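Girer church — worth the detour or not?
Trukurus Walks forum > Villages and churches

mapfold
7 Jul 2019
Doing the Prulline valley path next month, 20 miles over two days. Guidebook gives Girer one line, "plain church, key at the farm." Anyone been inside? Trying to decide if I go down the hill for it or stay on the ridge.

stilehopper
Go down. Plain outside yes but theres a painted ceiling over the altar, blue with little stars. Went in May, key was on a hook in the porch, no farm involved.

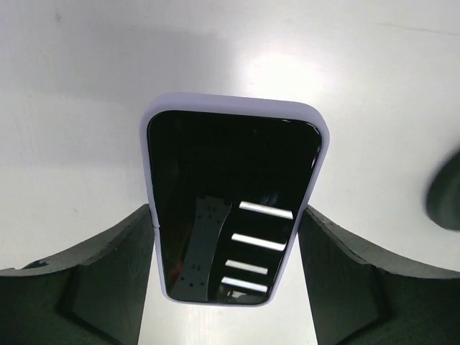
Also the tower stairs are open if you ask. Narrow. Leave the pack at the bottom.

mapfold
Thanks! Didn't know about the ceiling at all. Is it old?

Ching-wen Mok
Old-ish. The stars were repainted when they did the roof in 2000. The tower is the old part, and the north door. I'd skip it if you're short on time — Chou is two miles on and has a much better church, carved benches, proper medieval glass.

stilehopper
Disagree. Chou is always full of coach parties. Girer you get to yourself, and the yew by the gate is bigger than anything at Chou.

Ching-wen Mok
Never seen a coach there and I go most years. Glass is the best in the valley, sorry.

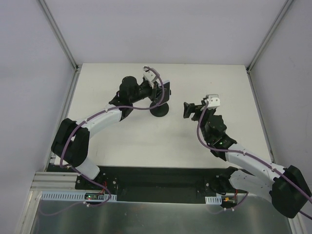
1 min read

ridgewalker2369
Long post, pasting from my trip notes. Did both in one day. Left the ridge at the second gate, down thru the sheep field, steep and muddy. Girer took me 30 minutes including the churchyard. Then the lane to Chou, no sidewalk, watch for tractors. Benches are great. Glass is good but half of it was behind scaffolding, so check first. Tea room shut.

stilehopper
Scaffolding still up? Thought that was done.

ridgewalker2369
Was up when I went. North side only.

mapfold
OK doing both then. Is there a bus back from Chou or do I have to climb agian

Ching-wen Mok
Bus stops by the pump, last one is early evening. Don't trust the timetable on the post, its the winter one.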